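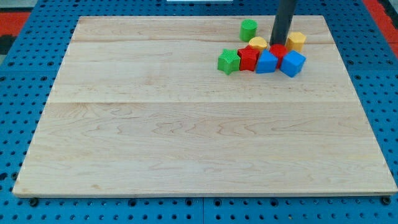
Bloques de plástico sobre el tablero de arce claro.

Inicio | Archivos | Cambios | Contacto

# Toltine: bloques de formas

Colección de fotografías de bloques de plástico de colores primarios, agrupados sobre un tablero de madera. Entre las piezas hay un cilindro verde, una estrella verde, un prisma hexagonal amarillo y un bloque rojo parecido a un cubo.

## Contenido

- 613 fotografías en total
- 400 con los bloques agrupados
- 200 con los bloques separados
- el resto, solo el tablero

## Tablero

Arce, tres tablas encoladas de distinto ancho, sin barniz de color. La veta se marca más en la tabla delantera – conviene tenerlo en cuenta al ajustar el contraste. Debajo hay un panel perforado azul.

## Nombres

Cada pieza se anota con color y forma, en ese orden: `verde_estrella`, `amarillo_hexagono`. Las piezas tapadas en parte también se anotan.

## Pendiente

Revisar las etiquetas del bloque amarillo de cara curva – en febrero quedaron 30 como `arco` y otras como `puente`.

Mantenimiento: Dilani Hettiarachchi y Nuwan Kodikara.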